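3.2 Rehearsing in simulation before touching the bench

I should say up front that most of what I know about the arms I learned before they were bolted to anything. The shared workshop in Lekthorpe gives each member one bench and a locker, and our bench was under a bandsaw extension table until July, so for the first stretch of the build Rokeya Wickramasinghe and I had two arms in crates, a pair of hands in a drawer, and a laptop. We did what people do in that position and built the kitchen on the laptop first.

The simulator side is nothing fancy. Rokeya wrote the scene loader, which we call Tạ (it was a folder name, and then it was too late to change it), and I wrote the part that reads the glove and turns finger bends into joint targets. The two pieces talk over a plain socket on the same machine. I had planned on something more elegant, with proper message types and logging you could replay, and I still have the notes for it. What we ended up with sends a line of numbers, and if the line is malformed it gets thrown away. It has been running like that ever since and I've stopped feeling bad about it.

The tasks all come from things we wanted the real arms to do at the workshop's monthly lunch, so they are tabletop chores: moving food from a plate to a basket, handing a plate from one side of the counter to the other, clearing a cutting board. We wrote 22 task files in the end. Six of them were dropped because they needed a drawer, and my drawer model had a hinge problem I never got to the bottom of. Each remaining task has a start layout with some shuffle in where the objects sit, plus a simple check for success. Moving food counts as done when the food is inside the basket and neither hand is touching it.

The overhead camera was Ekow Osei's idea. I had set the view at head height, the way a person would stand at a counter, and I kept misjudging how far the fingers were from a rim. Ekow works on the laser cutter at the next bench over and is used to looking straight down at things, and he asked why I didn't just do that. So I did! Depth is worse from up there, obviously, but the gap between a fingertip and the edge of a plate is much easier to read, and the gap was what I kept getting wrong. Figure 4 has the overhead view with the right hand at the plate.
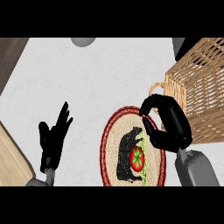 Figure 4. Overhead simulator view of a food-to-basket task. The right hand is at the rim of the bear plate; the left hand is open and empty.

The plate matters more than I expected. Our first version was a flat disc with a smooth edge, and the fingers slid off it no matter what I did with the friction settings. I spent most of a week on those settings. Then Rokeya swapped in the oval one with the bear on it, mainly because she liked the bear, and gave the collision shape a slightly raised lip while she was at it. Drops went down that same evening. The lip was doing the work, I'm sure, but we have both become very attached to the bear and it shows up in nearly every task file now.

Driving two hands with one person was the other surprise. I assumed I would use both all the time, the way I do when I cook, and I don't – I park one and work with the other, and then swap. In the early runs the parked hand was a nuisance. My own left hand would droop while I was concentrating on the right, and the simulated one would droop with it and knock something over. We added a foot pedal that freezes whichever side you pick. It is a sewing machine pedal from the workshop's spares shelf with a new cable on it, and it cost us nothing except an afternoon of figuring out that it was wired as normally closed.

For the numbers, I recorded 123 runs over the food and plate tasks, nearly all of them in the evening after work, and then asked Thilini Begum to record 27 more with no coaching past the first five minutes. Thilini had never worn the glove. She was slower than me to begin with, and by the end of her session she was better than me at anything involving the basket, which I put down to her patience and a smaller hand (the glove fits her properly, and on me it pulls across the knuckles). I kept her runs separate in the results, and I'd suggest anyone repeating this do the same. Mixing them hid the fact that I had picked up a bad habit of coming in at the basket with my fingers already half closed.

One thing I would change is the contact model at the fingertips. Ours treats each tip as a small capsule, and it is fine for a plate and poor for anything round. Prasanna Khondokar has a soft-tip version working on his own build and has offered us the files, but it runs slowly enough on my laptop that the glove starts to lag, and once there is lag I overshoot everything. We stayed with capsules for all the runs reported here.

Moving over to the real bench is covered in Section 4. The short version is that the glove mapping carried across with very little fuss, the pedal carried across unchanged, and the table height was wrong.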